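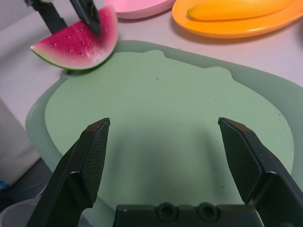 Play food (also toy food or pretend food) is the general name for toys made in the likeness of things to eat, used mostly by young children in games of cooking, shopping, serving and picnicking. The term covers single pieces, such as a slice of watermelon or a fried egg, as well as boxed sets that may hold a whole breakfast or the contents of a small greengrocer's stall. Play food is usually kept and used together with toy dishes, pans and table mats, and in many homes it ends up mixed with real spoons, real bowls and the occasional real raisin.

Although it is often sold as an accessory to the toy kitchen, play food is the older and more independent of the two, and a good many children who have never owned a toy stove have set out a perfectly satisfying lunch on a stair, a windowsill or the lid of a box.

Materials

Play food has been made from nearly everything that can be shaped and colored. Wood is the traditional choice and remains popular for fruit and vegetables, particularly the kind that come in two halves and can be "cut" with a blunt wooden knife. Hard plastic, usually hollow, is light and cheap and takes bright color well, and it can be molded with a fair amount of surface detail. Felt and crocheted pieces are widely made at home, and they have a loyal following among parents of children who throw things (a felt pancake can cross a room without harming anybody). Soft rubbery plastics and silicone are more recent, and are liked for the way they bend and for how quietly they land.

Each material has its own way of growing old. Painted wood chips at the corners and fades on whichever side faces the window. Hollow plastic dents, and if there is a hole left over from molding it will take in bathwater and let it out again on the sofa. Felt goes fuzzy. Soft plastics pick up specks and lint, which show up most on pale colors and come away with a damp cloth, at least until the next afternoon's play.

Common forms

Fruit makes up a large share of most sets, partly because it is easy to recognize from a simple outline and partly because small children tend to know the names of fruits before they know the names of stews. Apples, bananas, strawberries and oranges are nearly always included. Bread, cheese, eggs and ice cream follow close behind. Meat and fish vary a good deal from country to country, as do sweets, and a set bought abroad can give a family quite a lot to talk about.

The watermelon slice deserves a paragraph of its own. A whole toy watermelon is awkward, being either too large for the basket or so small that it looks like a lime, and so makers have generally settled on the wedge. A wedge has the great advantage of showing everything at once: red or pink flesh, a thin pale band, green rind along the curve, and the seeds. The seeds are handled in several ways. Some makers print them as black teardrops, some press them in as small hollows, and others raise them as little bumps, which children like to run a thumb over and to count, seldom arriving at the same number twice. The curved rind also means that a wedge rocks when it is stood on its back, a feature that was probably never planned and that has kept many a toddler busy through a grown-up conversation.

Mats and table settings

A mat gives the pretend meal a place to happen. Children's table mats are made in woven cloth, cork, wipe-clean plastic and silicone, and those meant for the youngest eaters often have rounded corners and a simple animal, cloud or face shape somewhere in the design. Green, yellow and pale blue are all common. Mats sold for real meals are used for pretend ones just as readily, and it is quite usual for a single mat to serve oatmeal at seven and plastic pears at ten.

Hertta Kinnunen, in her handbook for family day care, "The Low Table," recommends giving each child a mat before bringing out any food at all. In her experience the mat settles the question of whose dinner is whose, and the children are then much happier to pass things across. She also suggests leaving some of the food off the mats at first, so that there is something to fetch and somebody has to play the cook.

Sets and makers

Boxed sets range from a handful of pieces to well over a hundred. The Finnish maker Vuorinen began with a plain wooden breakfast of 19 pieces, which it still sells with only the jam jar changed, and later brought out a market set of 105 pieces that comes with its own awning. Ritevico, which works mainly in molded plastic, is known for fruit sold as single slices, so that a lost piece can be replaced without buying the whole basket over again. Vustaline makes mats and soft dishes in colors meant to go with either.

The best-known public collection of play food is at the toy museum in Brusanholm, where Eino Tuominen put together a display of 91 pieces on four laid tables, one for each season. The summer table, with its melon, berries and a rather alarming pink herring, is the one that visitors photograph. A fifth table at the side is left for children to set however they please, and a list of what has been served there hangs beside it, as the museum's page had it on July 21, 2023: soup of keys, bread with bread, cake for the dog.

Use in play and teaching

In early childhood classrooms play food is used for naming, sorting and taking turns. Sorting by color is the usual beginning, followed by sorting into things that grow and things that are cooked, which brings on lively argument over the egg. Watermelon is a useful troublemaker in color games, belonging with the strawberries on one side and the cucumbers on the other, and many teachers hold it back until the children are sure of themselves.

Dinesh Howlader, a preschool teacher who has written several short guides on pretend play, advises adults to eat whatever they are served, slowly and with some remark on the taste. He notes that children will go on cooking for a long time for a guest who asks whether there is any more salt.

Care and storage

Most hard plastic and silicone pieces can be washed by hand in warm water with ordinary dish soap and left to dry on a towel. Wooden pieces should be wiped and never soaked. Felt is best washed in a pillowcase on a gentle cycle, then pulled back into shape while damp. Mats are wiped on both sides, as crumbs gather underneath, and stored flat or loosely rolled.

Open baskets are the usual storage. Small pieces, especially peas, grapes and halves that have lost their partners, should be kept from children under three, and any piece with a loose part ought to be mended or thrown away.

See also

Toy kitchen
Tea set
Place mat
Pretend play
Imitation food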